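Small-Parts Sorting: Trays, Dividers and Table Surfaces

Gallery 7 in the Lundora workshop series. Text by Maja Zieliński, layout by Noel Galang.
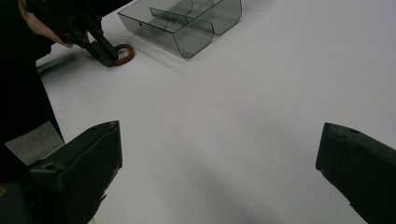 What size of compartment suits small loose items?

One that is twice as wide as the longest item it will hold, and no deeper than the first joint of the user's finger. Deeper compartments hold more but slow down retrieval, as items at the bottom have to be tipped out or dug for.

Plate 1. Smoke-tinted clear plastic organiser tray with a curved internal divider, on a white tabletop. A small rust-brown ring lies on the surface close by.

Notes on the tray type

Transparent trays are used on all sorting tables at Lundora. A tinted wall still lets the contents be checked from the side, and fine scratches show less on it than on clear stock. Opaque trays were withdrawn after the first month. They were cheaper, but every compartment had to be looked into from directly overhead.

Curved dividers are preferred to straight ones for rings, bands and washers. A straight divider meets the wall at a right angle and small round items lodge in the corner. With a curve, a fingertip can follow the wall and bring the item up in one movement. The drawback is uneven compartment sizes, so the larger side should be given to whatever is used most.

A dipped front wall makes it easier to reach in from a seated position. Trays with a dip should not be filled above its lowest point - anything higher will roll out when the tray is slid across the table.

Notes on the surface

White tabletops were chosen for contrast. Brown, red and black items are found quickly on white. Pale items are not, and for these a dark mat is laid over the working half of the table. Angeliki Stergiou tested both arrangements in December with mixed stock and kept the white surface as the default, with the mat stored underneath.

Lighting is set to be even and diffuse. A single strong lamp gives hard shadows beside the tray walls, and a thin item lying in one of them is easily missed. The lamps on the sorting tables are fitted with frosted covers for this reason.

Order of work

Clear the surface first. Place the tray at the far side of the table, with the front wall facing the sorter. Put loose items down on the near side, spread so that none overlap, and move them one at a time. Large items go first. Rings and other open shapes should be laid flat before they are picked up; two rings stacked together will often be counted as one.

The stock register for this series lists 3000 items, of which 643 are rings or loops of some kind. A further 2000 are fasteners and are stored separately in the Manolakis cabinets along the back wall. The remainder are unclassified and will be dealt with in a later series.

Cleaning

Trays are washed by hand in lukewarm water with a little washing-up liquid and left to dry upside down on a cloth. Abrasive pads must not be used on tinted plastic. Dust collects along the foot of the divider and is best removed with a soft brush before washing.

Corrections to the register should be sent to Evdokia Kourkoulas at the Lundora stores desk, quoting the gallery and plate number.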